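# Galería: bandejas de clasificación de objetos menudos

El taller de orden doméstico de Circombe reúne en esta página una muestra de su trabajo con objetos pequeños de uso cotidiano. La actividad se inició en enero, en la sala de usos múltiples del centro, y está abierta a todas las personas inscritas en los programas de economía del hogar. Desde su apertura se han clasificado casi 2,000 piezas, procedentes en su mayor parte de cajones, costureros y cajas de mudanza.

El procedimiento es sencillo. Cada participante recibe una bandeja de bordes bajos y deposita en ella el contenido de un cajón sin selección previa. A continuación separa lo que se conserva, lo que se entrega a otra persona y lo que se retira. El centro dispone de 128 bandejas, que se reutilizan de una sesión a otra.

Se recomienda trabajar con pocas piezas a la vez. Las bandejas muy cargadas retrasan la decisión y obligan a repetir el recuento al final de la jornada.

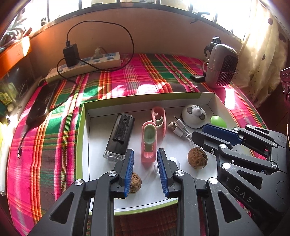
El recuento se anota en una ficha individual, que queda archivada junto con el número de bandeja. Las fichas correspondientes al primer ciclo suman 298 y pueden consultarse en la secretaría del centro, en horario de mañana, previa solicitud por escrito.

**Frutos secos y otros alimentos.** Las nueces con cáscara aparecen con frecuencia entre los objetos de cajón. Se apartan en primer lugar y se guardan en un recipiente propio, alejado de los aparatos y de los productos de limpieza.

**Aparatos de mano.** Se revisan por separado. Antes de guardarlos se comprueba si llevan pilas y se retiran las agotadas, que se depositan en el contenedor específico de la entrada.

**Piezas de plástico.** Las fundas, aros y estuches de tamaño reducido se agrupan primero por uso y después por color. Cuando se desconoce la función de una pieza, esta permanece en la bandeja hasta la sesión siguiente.

**Superficie de trabajo.** Las mesas se cubren con mantel. El tejido amortigua el ruido y evita que las piezas redondas rueden hasta el suelo. Al término de cada sesión los manteles se sacuden y se doblan.

El material de archivo ha sido cedido por Vodetti, y las etiquetas adhesivas por Prellix. El segundo ciclo incorporará cajas con divisiones interiores para quienes deseen continuar la clasificación en su domicilio. Las solicitudes de plaza se presentan en la secretaría, mediante el impreso 328, y se atienden por orden de entrada.

Página actualizada el 20 de marzo de 2022.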